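Wrist camera offset and gripper zero on a two-arm model in Flelance

Posted 08/02/2023 by ellery_bench

Hello all. I am setting up a two-arm robot in Flelance (simulation only, we have no hardware yet) and I have a doubt on the wrist camera. I took the arm and gripper files from the Diltgate package and changed only the camera mount. With the gripper open, I expect both fingers to be at the same height in the wrist view. In my view the tip of the right finger is a little lower than the left one, and the black palm covers the whole bottom, so small objects are mostly hidden behind it.
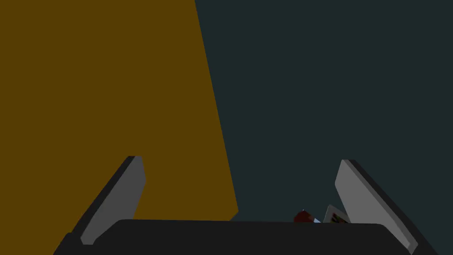
Should I set the finger zero before the camera offset? I think the fingers must come first, because otherwise I would be correcting the camera for a fault that belongs to the gripper.

What I tried until now: opening command at 100, then closing to 0, then 100 again. The number that comes back is always correct. I also reloaded the model, with no change. If I rotate the camera by hand it looks better, but I do not like to leave a value there which I cannot explain to my colleagues.

prindside_cell

Your order is good. Before you touch the camera, read the two finger joints separately in the joint panel. The opening command shows you one number for the whole gripper, so it can say 100 while one finger is a little behind the other. If both joints give the same value, the gripper is fine and you can leave it alone.

Then go to the camera mount:

1. Stop the simulation and put all rotations of the mount back to zero.
2. Enter the big rotation first (in my model it is 90 on one axis, please check yours).
3. Centre the camera between the fingers, sideways.
4. Correct the small roll last, in small steps.
5. Move the camera forward or up until the palm takes less of the view.
6. Save the mount in its own file, one file per arm.

Do not copy the left file over the right one. The mount is mirrored, and the sign of the roll changes. I lost an afternoon with this in November.

For the check I use the head view also — the wrist view alone does not tell you where the gripper really is. Mine has the same table and objects as yours, I believe. The head camera here still has a strong tilt and I have not corrected it, but both grippers can be seen near the table. 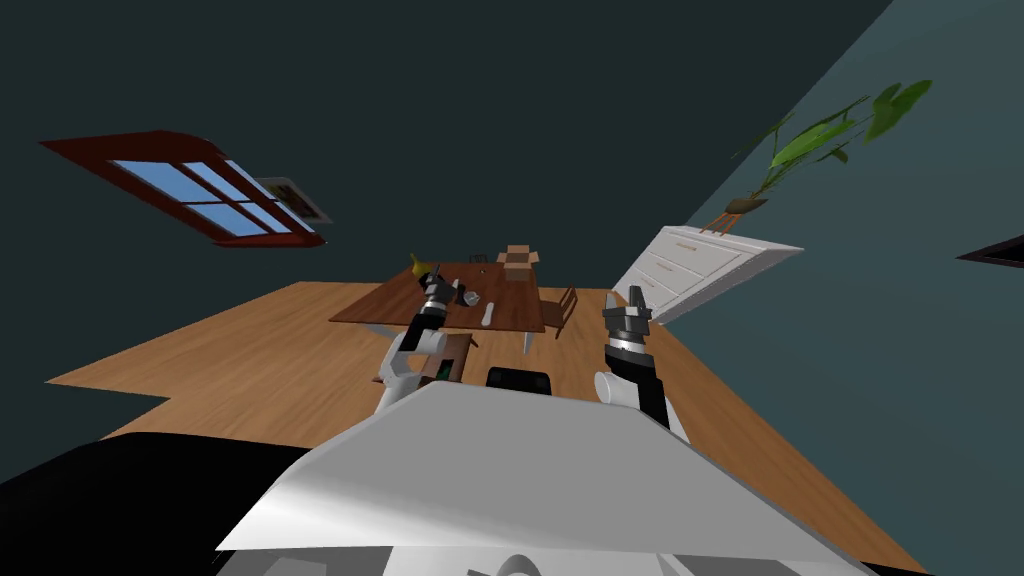 Head view, left gripper over the table and right gripper near the front right corner.

rig_notes

Just change the field of view, it is faster.

prindside_cell

A wider field of view will show more at the sides, but the roll stays the same, so I would not begin there.

ellery_bench

Thank you both. The two finger joints read the same, so it was the mount. I found a small roll value left in the file from the package. With this at zero the fingers are level. The palm is still big at the bottom and I will move the camera forward tomorrow.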